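Zorngate Adult Learning - Drawing from Objects
Handout for Unit 3: Setting up a tabletop still life
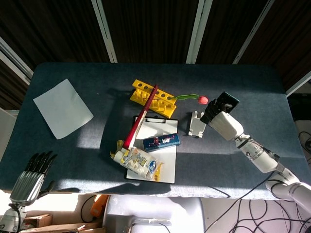 Page 16

Instructor: Xiomara Yazzie

Before the first session of this unit, read these notes and bring a soft pencil, an eraser and a pad of medium paper. The Kerkgate pads sold at the front desk are fine. Pens are for week two.

1. The cloth

We work on a dark, slate-blue surface for the whole unit. It has a nap like carpet, so small things stay where you put them. Against it, pale objects read first. The square of light blue paper is the plainest shape on the table and the one most people get wrong. It is turned so that its corners point toward and away from you, and the two side corners need to be checked against each other with a held pencil.

2. Sunlight

Morning light comes across the table in a long diagonal stripe. Where it falls on the lower part of the paper, the blue goes almost white. Leave that part of your drawing bare. Mark the edge of the sun lightly in the first few minutes and write the time beside it. The stripe moves, and your drawing should keep to the first mark.

3. The yellow rack

A test tube rack is a good exercise in ellipses. The holes along the top bar are round, but from your chair they are not. Draw the bar as a long box first, then find the center of each hole, then the curves. The pegs come last. If you missed the lesson on ellipses, it starts on page 277 of the Bolterberg reader.

4. Long things

The red stick lies across the rack and its white end comes down toward the lower left. Get the angle before the thickness. The tulip is artificial, so it will keep its shape from one session to the next. Its leaf and stem stretch to the left of the bud. Treat stem, leaf and flower as one line to begin with - the bud can be a simple oval until the end.

5. Things on things

Note how the dark blue box sits on the right half of the clipboard. The board is turned slightly. Draw the whole board, including the part you can't see, and then place the box on it. Skip the small printed graphics on the box until the tones are in.

Homework

One tabletop of your own, five objects or fewer, on a dark cloth. Due in December with the rest of the folder.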